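Häufige Fragen zu Strickanleitungen und Garnbestellungen

Wie finde ich die richtige Größe?
Alle Anleitungen nennen den Brustumfang des fertigen Teils. Messen Sie einen Pullover, der gut sitzt, flach liegend aus und vergleichen Sie. Zwischen zwei Größen empfehlen wir bei Sima die kleinere, bei Skolton die größere.
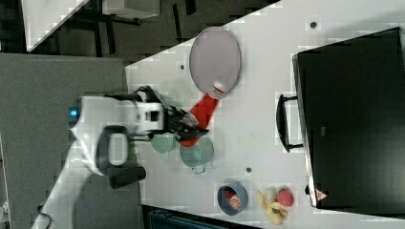
Heft 6, Seite 2

Muss ich eine Maschenprobe stricken?
Ja. Stricken Sie ein Quadrat von mindestens 12 cm, waschen Sie es wie das spätere Kleidungsstück und zählen Sie erst nach dem Trocknen. Bei zu vielen Maschen nehmen Sie dickere Nadeln, bei zu wenigen dünnere.

Kann ich ein anderes Garn verwenden?
Das geht, wenn die Lauflänge passt. Das Modell Avgate ist für 200 m auf 100 g gerechnet. Vergleichen Sie immer die Meter, denn Baumwolle wiegt bei gleicher Länge oft mehr als Wolle.
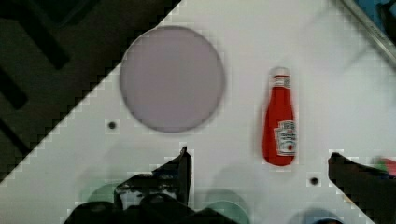
Bei mehrfarbigen Garnen kommt hinzu, dass der Rapport an den Ärmeln anders ausfällt als am Rumpf. Wer gleiche Ärmel möchte, beginnt beide an derselben Stelle im Farbverlauf.

Was bedeutet die Partienummer?
Sie bezeichnet das Farbbad. Bestellen Sie die gesamte Menge auf einmal. Von Ilitz in Naturgrau ist zurzeit nur Partie 1069 am Lager, die nächste kommt im Dezember.

Kann ich Knäuel zurückgeben?
Ungeöffnete Knäuel mit Banderole nehmen wir zurück.
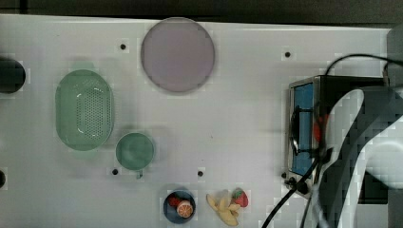 Gewickelte Stränge und einzeln heruntergeladene Anleitungen sind vom Umtausch ausgenommen.

Wer hilft bei Fehlern in einer Anleitung?
Iulian Mihăilă betreut die Pullover und Jacken, Elango Poduval die Mützen, Tücher und Socken. Geben Sie bitte Modell, Größe und Reihe an. Korrekturen stehen auf der Seite des jeweiligen Modells.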